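Review: the Clallau gripping and wiping cell, one unit, home bench use

Reading time: 3 min

We use cookies to remember your settings. Accept / Manage

I bought the Clallau secondhand through a dealer called Vosten. It is a single arm on a floor stand with a two-finger gripper and a wipe attachment, and its one job in our house is clearing and cleaning low tables. It cost $3666 with the stand. Hemi Merrick helped me carry it in.

Setup is mostly teaching. You go through the table job by hand at the pace you want, then place the arm at each stop and save it. The manual says to do the hand pass first and I agree. On my first try I skipped it and had to delete all my stops. Sort out where the mats, trays and bottles go before you save anything. Glass and gloss tops need extra care, as the depth sensor reads glare as a hole. Drop the exposure to the second-lowest setting and teach those stops again.

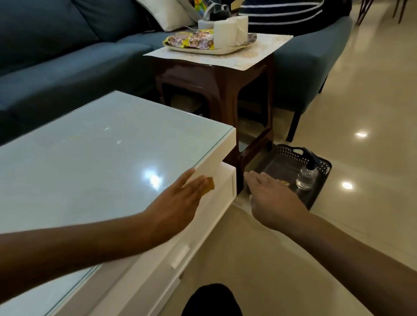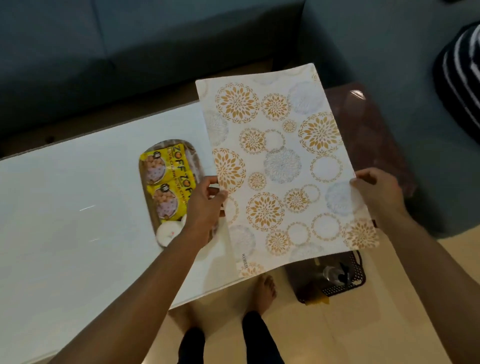 Page last changed 9/14/24 by Oluf Thygesen

Cloth is the hard part. A placemat has to be lifted with a grip at each side, and one arm can't do that. Clallau's answer is a slide move that drags the mat to the table edge and folds it over the finger. It works on stiff mats. Soft ones bunch up, so I still lift those myself and let the arm do the wiping.

Corners are better than I expected. The wipe attachment holds a small pad and follows the edge of the glass closely, provided the pad is seated square. Check it before each run. The pump bottle should stay in a basket on the floor, out of the arm's path. The arm can't work the pump.

Upkeep is light. The finger pads wore smooth after 1000 cycles and a new pair was easy to fit with the supplied hex key. The wrist cable is less well thought out. Mine rubbed through its sleeve in January, and the controller stopped with error 1644, a lost wrist signal. The repair was a new sleeve and 6 cable ties, looser than the factory had them. Chandrasekhar Rai at Vosten talked me through re-zeroing the wrist afterward, and I have not seen the code again.

Noise is fine in the next room and annoying in the same one. The colour screen on the controller is hard to read near a window.

I would buy it again at the secondhand price, but not new. If your tables are mostly bare it will suit you. If you use soft mats, look at a two-arm unit.

Get new reviews by email. Subscribe / No thanks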